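Print this page | E-mail this page

Dreltia two-arm cell: progress report for January
Prepared for the Hivari programme office

The cell was in use for most of the month. We completed 1,441 picks with vegetables, and the work of this period was mainly on the grippers and their care.

The left gripper gave us the most trouble. Its fingers did not close fully at the tips, and small carrots slipped out. We found wear in one finger joint, changed the part, and set the closing force again from 50 to 40 per cent of the maximum. With the lower force the skin of the peppers is marked less often. The cable at the side of this gripper was also fixed again, with more slack than before, so that it does not pull when the wrist turns.
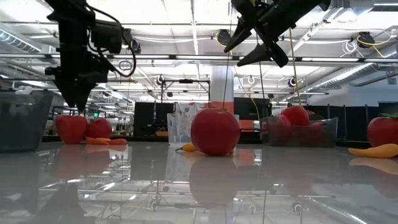
Left gripper closed above a red pepper, right gripper open. Tomato and mesh basket on the table.

The glossy table top remains a difficulty. The vegetables are reflected in it, and the depth measurement near the surface is sometimes wrong. We tried to lower the lights, but this made the results at the basket worse. A matt cover was ordered from Lévesque and has not arrived yet.

Maintenance is now done every 10 hours of running. The operator wipes the fingers, checks the screws of both housings and writes the result in the Ginana log. Two checks were missed in the first half of the month, and the hours were corrected afterwards.

For the next period we ask for permission to buy one spare set of fingers for each arm. The cost is inside the present budget.

We use cookies to improve this website. Accept | Settings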